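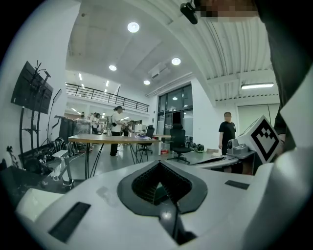

Wetard Opens Orders for the Trirkura Hand-Held Gripper Kit

Reading time: 2 minutes
Print | E-mail

Wetard has opened orders for the Trirkura kit, a hand-held gripper set intended for groups that record manual tasks for robot training. The kit was developed with Grinar and replaces the loan program that closed in June. Members of this network may order directly through the equipment desk.

Each kit contains two grippers, a set of spare ribbed fingers, a charging base and a printed sheet of square markers for calibration. The price is $3,444, including the carrying case and one year of repair service. Shipping is extra. Orders are filled in the order received, and delivery currently takes 14 working days.

Gaëtan Le Goff, product lead at Wetard, states that the main change from the loan units is in the finger mount. Fingers can now be changed by hand without tools. The recording software has also been revised and will no longer accept a session until calibration has been completed. Files recorded on the loan units can still be opened, but they must be converted first.

Training is offered as a separate service. A session lasts 45 minutes and is limited to five participants, who each complete a short recording under the guidance of an instructor. Ariel Fajardo and Corentin Sabatier will lead the sessions at the Bodin site. Morning sessions begin at 9:30 a.m. Groups that order more than one kit receive their first session at no charge — later sessions are billed at the standard rate.

Sites that wish to compare the kit with their present equipment may request a demonstration unit. The request must name the person responsible for the unit and the room in which it will be used. Demonstration units may not be taken off site.

Questions about orders and repairs should be sent to Mathis Bouvier at the equipment desk. Évan Maillard handles training requests and file conversion.

Print this item | E-mail this item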